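January 8, 2021

So the phone is staying! I came up to the study after breakfast meaning to be ruthless, ten minutes of clearing the big white table and then straight on to the filing, and of course I got no further than the telephone. I do love it. It's white, it has a proper curly cord, and the buttons are round and clicky with good dark numbers you can read without hunting for your glasses. I must have pressed the 5 a dozen times just for the feel of it (not plugged in, so no harm done to anyone).

I'd forgotten how nice it is to have a phone that lives in one place. You sit down to it. You have a pencil ready! 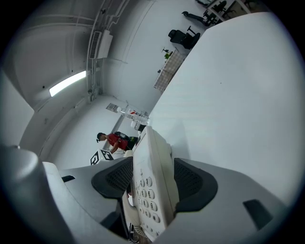 Mercy thinks I should put it in the hall, where a phone belongs, and she wants to know who on earth is going to ring me on it. Well, she is, for a start! I've told her so. Nataša too, once I've dug out the number, which ends in 2105, and that's as much of it as I can remember.

The hall is freezing until June, so the study it is. I wiped the table down, found 13 pens (four work) and a birthday card I never posted to Bujar. Must get a longer lead for the wall socket tomorrow, and stamps. Soup for tea, then early bed.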